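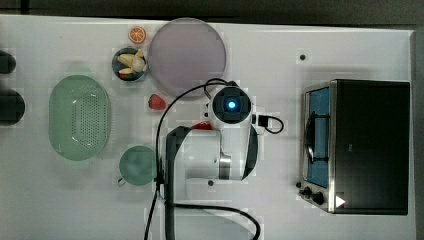 Blue light on, strawberry at large.

The light on the wrist means the arm is happy. I want that on the record, because the arm was happy the entire time it was trying to pull its own cable off.

Some background for new readers. The task is called Rana, for reasons lost to a chat thread in February, and it is the dumbest thing I have ever cared about. Pick up a piece of play food, put it on the plate, go back to the start position. The toaster oven comes in at stage 2. We have been approaching stage 2 for quite a while now.

So I started a run and went to rinse out my coffee cup. When I came back, the arm had the strawberry and was turning its wrist to line up with the plate. Then it decided the shorter way around was the other way around. The long black cable, which normally hangs off the wrist in a big lazy loop, stopped being lazy. It went tight across the arm. The arm felt something resisting and did what it had been tuned to do, by me, which was push a bit harder.

I hit the stop at 2 in the afternoon and said a word my mother thinks I don't know.

The log is my favorite part. Werkis, the planner we use, had marked the move as 100 percent complete. It had no idea there was a cable. As far as Werkis is concerned the arm is a set of clean cylinders floating in space, and cables are a thing that happens to other people. Mistadus, which is supposed to watch for odd forces, did notice, and filed a warning in a folder I had muted because it kept warning me about the colander.

Zuweira Odoi came by, looked at the table for maybe three seconds, and asked what my wrist limits were. I said they were the defaults. She said "mm" and left. I have been thinking about that "mm" ever since.

What I changed:

- Wrist rotation is capped well short of a full turn in both directions.
- The push-harder setting is gone. If it meets resistance now, it stops and sulks.
- Mistadus is unmuted, colander and all.
- The stop button lives next to my hand, and so do I. No more coffee during runs.

The connector on the side of the wrist seems fine, but I've ordered a spare from Stovunano anyway and will swap it before stage 2. The next post will be about the oven door, assuming I can get through 3 clean runs in a row. Current streak is 2.

We use cookies to remember your preferences and measure traffic. By continuing to browse you accept our cookie policy. Accept | Manage settings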